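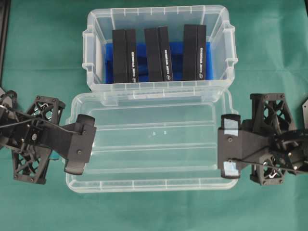 # About the Skuketti Workshop

Skuketti is a small robotics workshop and teaching room in Takavdale. We build two-arm work stations, program them for packing and sorting jobs, and teach people how to run them. We rent the ground floor of the old Omerović building, next to the freight yard. Eight people work here, most of them full time.

We started out repairing conveyor controls for local shops. Customers kept asking whether a robot could do one dull part of their day, usually putting things into boxes and closing them. We said we would look into it, and that turned into most of what we do now.

## What we work on

Our main project is called Lostimon. It is a pair of black arms that reach in from either side of a cloth-covered work surface, each with a two-finger gripper. The parts we give it are ordinary ones: plastic storage boxes, lids, foam inserts, boxed goods. We like clear plastic for practice. Cameras have a hard time with it, and so do people who are new to writing the software.

A lid takes two hands, so it takes two arms. Both grippers have to come to the ends of the lid at a good height, close by the right amount, and lift together. If one side gets ahead, the lid twists. We have spent more hours on lids than on anything else in the building, and we still change the routine every few weeks.

Packing is the other half. Boxes that stand upright in foam slots look simple to handle, but a slot leaves little room for error, and a box that goes in at a slant will catch on the foam.

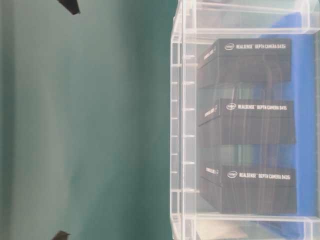

We keep a list of the goods we have tried, with notes on size, weight and finish. Dark, matte packaging behaves differently under our lights than shiny packaging does, and two products in nearly matching boxes can be hard to tell apart unless the label is facing a camera. Anyone who brings us a packing job is asked to send sample boxes first. We test with the real ones whenever we can.

## Open days

We hold open days for schools, local firms and anyone in town who is curious. The first was in March, and it was small. The most recent was on 07/11/2022, and 364 people signed the book at the door. We had planned for far fewer and ran out of chairs before lunch.

Visitors come through in groups of up to 27. Each visit takes 30 minutes and goes like this:

- a short talk at the bench about the job the arms are set up to do
- a demonstration with a storage box and its lid
- time to look at the camera views on the wall screen
- questions

We run the demonstration at normal working speed, which is slower than many visitors expect. If a try fails, we stop the arms, put the parts back and go again while people watch. Our staff explain what they think went wrong. Sometimes they don't agree, and that part of the visit tends to run long.

The wrist views get the most questions. From down there, the fingers take up a good part of the picture and the container is only partly in it. A program that relies on that view alone has little to go on, so we use it together with other cameras placed around the bench.

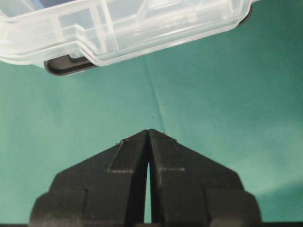 One teacher wrote to us afterward that her students had expected the robot to know what a lid was, and that they spent the bus ride home trying to write down every step of closing a lunch box. She asked if we could leave more time for questions. Starting with the next open day, school groups will get the last slot of the morning so that they can stay on if they want to.

## Visiting us

Open days are free. Groups should book ahead by phone or with the form on our contact page. Single visitors can walk in and join the next group that has room.

The entrance is on the yard side of the Omerović building, through the gray door. There is one step, and we have a ramp for it. Please leave large bags at the front desk. Children are welcome with an adult and need to stay behind the yellow line while the arms are moving.

Firms that want to talk about a packing or sorting job should ask for a separate appointment. Bring samples, and tell us how many you pack in a day.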